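Rorkura two-finger gripper kit with wrist camera
Ostadora Bench Automation, Diltdale

Home > Grippers and hands > Rorkura two-finger kit

£270 including VAT
In stock, usually posted the next working day

Hello, and welcome to the page for the thing I get the most emails about! The Rorkura is a small electric gripper with two long black fingers and a little camera that sits at the wrist, looking straight down past the fingertips. I sell it as a kit for people who want a bench arm to pick awkward electrical bits out of a tray – wiring harnesses, round circuit boards with connectors all over them, that sort of thing.

Views from the wrist camera, first with a blue and white harness and then with red boards:

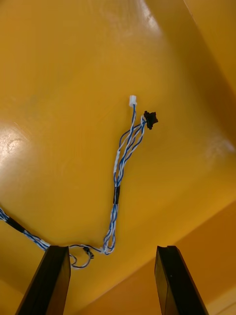
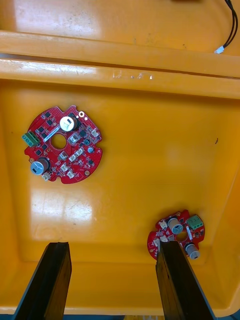

I started stocking the Rorkura after a long winter of trying to make a suction cup do this job. Suction is lovely on a flat lid or a sealed bag. Give it a populated board and it can't find anywhere to sit, and give it a bunch of twisted wires and you may as well use a hoover. Fingers are slower and you have to think harder about where they go, but they can go down either side of a thing and close on it, and for loose cable I haven't found anything I like better at this sort of money.

What's in the box

Gripper body with motor and control board fitted
One pair of long fingers, matt black
Wrist camera on its bracket, already focused for close work
400 mm lead from gripper to arm
USB lead for the camera
Adaptor plate and bolts for the Pumphrey bench arm
Spare fingertip pads
Hex keys (please don't lose the tiny one, it's an odd size and I get through a lot of them)

The arm isn't included. I know it looks like it might be from the price list, because the two sit next to each other, and I have had a couple of disappointed phone calls. The Pumphrey arm has its own page, and if you buy both together I'll bolt them up and run the gripper for an afternoon before it goes out.

The numbers people ask for

Maximum load at the fingertips is 400 g. I wouldn't run it there all day. Boards and harnesses are usually well under that, and the motor stays much quieter when it isn't straining. The guarantee is 2 years on the body and motor, and it covers the camera as well, but not the pads, which are meant to wear out.

Grip force is set in software and you can change it between picks. I keep three settings saved on my own bench: a soft one for cable, a middling one for bare boards and a firm one for housings and anything with a proper edge to it. Start softer than you think. A connector will come off its wires long before the gripper notices that anything has gone wrong, and a tall capacitor makes a very tempting handle right up until it folds over.

Setting it up

It took me most of a morning the first time and I can do it in the time it takes the kettle to boil now, so don't be put off if the first go drags on a bit. Bolt the adaptor plate to the arm first, then the gripper to the plate, then plug in the lead. If you do the lead first you'll find you can't get the hex key past it (ask me how I know). The camera bracket comes fitted and I'd leave it alone unless you're changing the fingers.

The software finds the gripper on its own. It'll ask you to open and close the fingers fully, once, with nothing between them. After that it knows where the ends of travel are and you can start teaching positions by hand, by script, or by driving the arm about and recording what you did. The recorder saves the camera view alongside the joint positions, which people who train their own models seem very pleased about.

A few things I've learned about trays

Shiny trays are a nuisance. A glossy tray under a bright lamp gives you a big white patch of glare, and if your part is sitting in that patch the camera has a hard time with its edges. Move the lamp to one side, or bounce it off the wall, or hang a sheet of baking paper in front of it. I use baking paper. It looks dreadful and works very well.

Sloping sides are a mixed blessing. They do tend to slide small parts back towards the floor, but a board that comes to rest half up the slope is sitting at an angle, and straight-down fingers don't like that much. You can tilt the wrist to match, or nudge the board flat with the side of a closed finger and try again. The nudge is built in as a ready-made move – look for "settle" in the menu.

With harnesses, go for the trunk. If there's tape or sleeving round the bundle, put the fingers just beside it, where the wires are held together. Grab a loose loop and the rest of it swings about, snags on whatever else is in the tray and generally ruins your day. Connectors on the ends will follow along behind, so leave yourself some height before you move sideways.

What I don't like about it

The fingers are long, and long fingers get in the way of the view. When they're nearly closed you can lose sight of the bit you're trying to pick, so the arm has to look first and then go in on trust. A second camera on a stand helps a good deal, and any ordinary webcam will do.

The pads mark up quickly too. That's fine for function, though it bothers me more than it should. And the manual has been translated by somebody in a hurry. I've written my own version, with the wiring colours put right, and it's printed and tucked under the foam in every box I send.

Will it fit my arm?

If it's a Pumphrey, yes. If it's something else, measure the bolt circle on the end of the wrist and email me with the figure and a photo. I can usually cut a plate to suit and it only adds a few days. Please don't drill the gripper body! The board is closer to the back face than you'd expect, and the guarantee won't stretch to that.

Postage and returns

Postage is free on the mainland and I'll quote for anywhere else. You can send the kit back within the month if you don't get on with it, as long as the fingers haven't been cut down. Spare fingers, pads and leads are on the Rorkura spares page, and collection from the Diltdale workshop is fine if you ring first so I know to have the door unlocked.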